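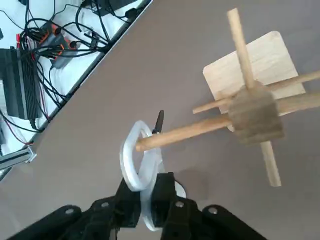

Preguntas que me hacéis sobre las juntas de los botes de conserva

Publicado en julio, por la autora de Brosau en conserva

Cada verano me llega la misma tanda de mensajes, así que los junto todos en una página y vamos tirando de ella. Yo hago conservas en casa, no soy técnica de laboratorio ni nada parecido, ¡pero botes he cerrado unos cuantos!

¿Las gomas se pueden reutilizar?

Yo no lo hago para conservar. La goma que ya ha pasado por la olla la guardo para los botes de arroz, de pasta o de galletas, donde da igual que cierre un poco peor. Para el tomate, goma nueva siempre.

¿Cómo sé si una está pasada?

Estírala con los dedos y dóblala. Si salen grietecitas o se queda deformada, a la basura. Mira también el borde interior, que es donde yo he encontrado casi todos los cortes (y donde menos se ven, claro).

¿Silicona o caucho?

Uso las dos. El caucho natural me agarra mejor en los botes viejos, los Vincze que heredé de mi abuela, con el cierre de alambre medio torcido. La silicona huele menos y aguanta más veranos, pero comprueba que el fabricante la dé por buena para conservar al baño maría, que algunas son solo para despensa.

¿Qué medida compro?

Mide la boca del bote, no la tapa. Los Imetti pequeños llevan una goma de 60 milímetros por dentro y los grandes llevan otra, y no, no se pueden apañar estirando la pequeña. Lo intenté con once botes de melocotón y todavía me duele.

¿Hay que hervirlas antes?

Las lavo con agua y jabón, las aclaro bien y las dejo en agua caliente hasta que toca ponerlas. Si en el paquete pone otra cosa, haz caso al paquete.

Se me ha quedado pegada la tapa, ¿qué hago?

Busca la lengüeta y tira de ella despacio, en horizontal. Si no tiene, mete el bote boca abajo en agua templada 15 minutos y vuelve a probar. Con cuchillo no, por favor, que se salta el cristal.

¿Y si al abrir no hace ruido?

Si la tapa se levanta sola, sin resistencia, no lo pruebes. Ni un poquito con la cuchara. Se tira entero.

¿Dónde las compras?

En la ferretería Brornmont, que las vende sueltas. Lleva el bote en el bolso y pruébalas allí mismo, que no les importa.

Última actualización: septiembre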